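Home | News | Sightings | Join us

Workcombe Bird Group - spring newsletter

The April count at the reservoir gave us 71 species, three more than last year. Most of the gain came from waders. The water level was low after the dry March and the mud on the north side was well used, with Ringed Plover and Dunlin present all morning and a Greenshank that stayed until early afternoon.

Sand Martins are back at the Zepeda gravel pit. The bank was cut back over the winter and 60 holes are already in use.
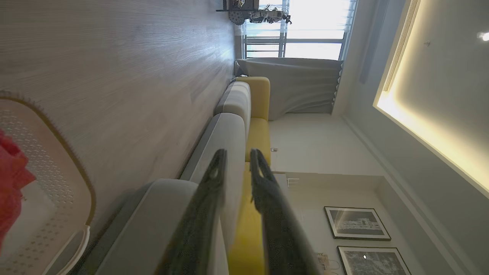 Swifts had not arrived when this issue was put together. Members with nest boxes should take the covers off by the end of the month. Please send in the date of your first bird, even if it is only passing over.

The garden survey had a good response. We received 1,000 forms from Workcombe and the villages, and House Sparrow was again the most widespread bird. Greenfinch was up slightly, but Song Thrush was missing from most gardens in the town centre.

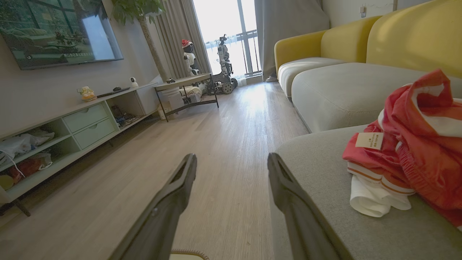

The living room, looking towards the window.

The hide at Bondusberg is closed for repairs to the roof and the ramp. The path round the back of the reedbed stays open, but it is muddy past the second gate - boots are needed. Bitterns have been heard booming there at dusk, so please keep dogs on a lead.

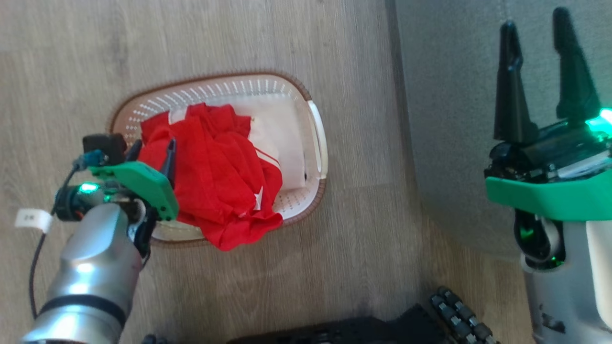

Survey forms for the summer are ready to collect at the next indoor meeting, 7.30 pm in the usual hall. Breeding records should give a grid reference and the highest count of adults. Records of Barn Owl and Kingfisher nests will not be published.

3 comments | Share
Last updated: April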